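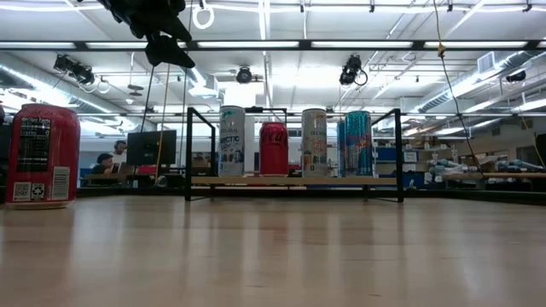
Drink cans on the practice shelf at Ranik's workshop in Istville.

ISTVILLE, 19 May 2024. Ranik, a small automation firm in Istville, is teaching a pair of robot arms to handle drink cans by having people steer them through the job by remote control.

The project, called Mimska, began in February. The firm wants to see whether two arms can learn to stock and clear a small shelf from recorded examples, without an engineer writing out each movement in code.

An operator controls both arms while the system records joint positions and video from several angles. Each run of the task is saved as one example. Runs where a can is dropped are kept too, but they are marked so they can be left out of training later.

Ranik said it had collected 99 usable runs by the end of last week. A typical run lasts 56 seconds. New operators practice for 3 days before their runs are counted.

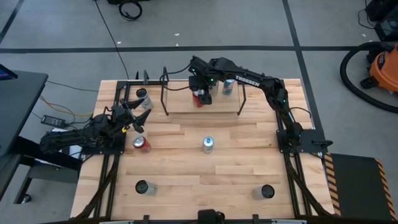
The cans are moved to new spots between runs. If they always started in the same place, the firm said, the arms would learn the places and do poorly as soon as a can was a few inches off. Tall, slim cans are mixed with shorter, wider ones for the same reason.

Grip is the hardest part to show by hand. An operator working at a distance can't feel the can and has to judge by eye when the fingers have closed far enough. Early runs included several dented cans. Operators now close the gripper in small steps and pause before lifting, and the recordings have become more even as a result, though also slower.

The back of the shelf is another sore point. Reaching past one can to get to another often knocks the front one over. Ranik plans to record almost 25 more runs on that part of the task alone.

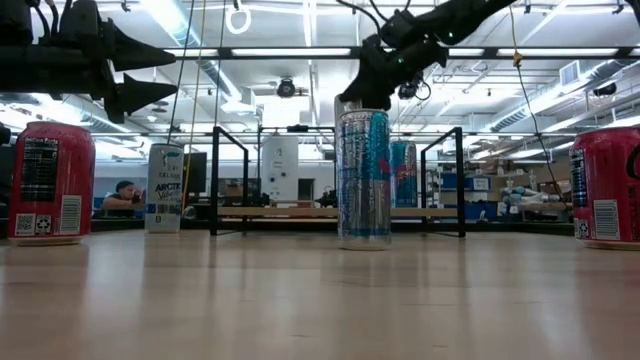

Two grippers over the table, one of them close to the top of a Red Bull can.

Lương, a grocery distributor that is paying for part of the work, wants to use the method for restocking coolers in small stores. It has not said when a store trial might start. Ranik said the arms are not ready to work near customers and that the present setup is meant only for collecting examples and testing.

The first test without an operator at the controls is planned for later this year. The arms will be asked to place cans on the shelf in an order they have not been shown. Ranik said it will publish the results along with a portion of the recordings.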